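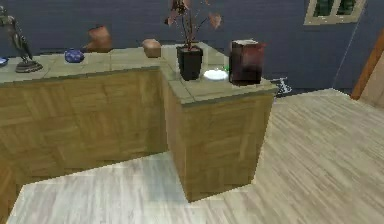 About Drillholm

We write the software that sits between a robot's cameras and its wheels. You tell a machine to go to the next room and it has to work out where the next room is, what's in the way and how much of what it sees it should believe. We've been chewing on that problem since a wet August in a rented office over a bike shop, and we still think it's the best job going!

There were two of us then. Dexter Lindgren had a half-finished path planner and a lot of opinions about doorways, and his old lab partner had a laptop that could almost run it. We're five now, plus a whiteboard that's never been properly cleaned.

What we make

Nidero is our planner, and it's where most of the work goes. It takes a rough map and a goal and keeps redrawing the route as new views come in, so a late surprise on the floor means a small detour (well, that's the plan, and some days it's a very big detour). Low things are our favourite headache. A planner that's happy around walls and tables can come badly unstuck over something a few centimetres high.
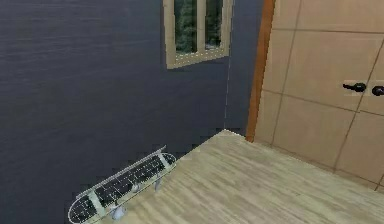
Skateboard by the wall in one of our simulated homes.

Wubshet handles perception. It labels floor, wall, door and clutter, and it passes its doubts along to Nidero instead of hiding them. Dark walls, tiled doors and pale planks all get a workout, and we love it when a colour change in the flooring sends everyone back to their desks arguing about what counts as an edge.

Staltent is the tooling that holds it together: replay, logging, and a viewer that lets you scrub back to the moment a run went wrong and see what the planner believed at the time. It started as a weekend script. Now we'd be lost without it.
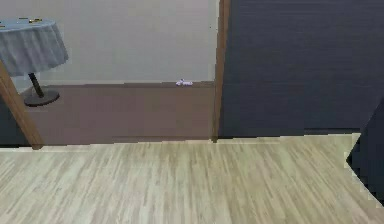 Looking through to the next room, where the flooring changes from pale planks to brown.

How we work

Every change to the planner goes through around 200 simulated runs before it gets near real hardware. We read the failures together over lunch, and whoever finds the strangest one picks the music for the afternoon. Dexter's taste in organ music has been a real spur to the rest of us.

We share our test notes with the teams we work with, including the bits that didn't go to plan. If you're working on indoor navigation, or you've got a doorway that keeps beating your robot, get in touch. We'd love to hear about it.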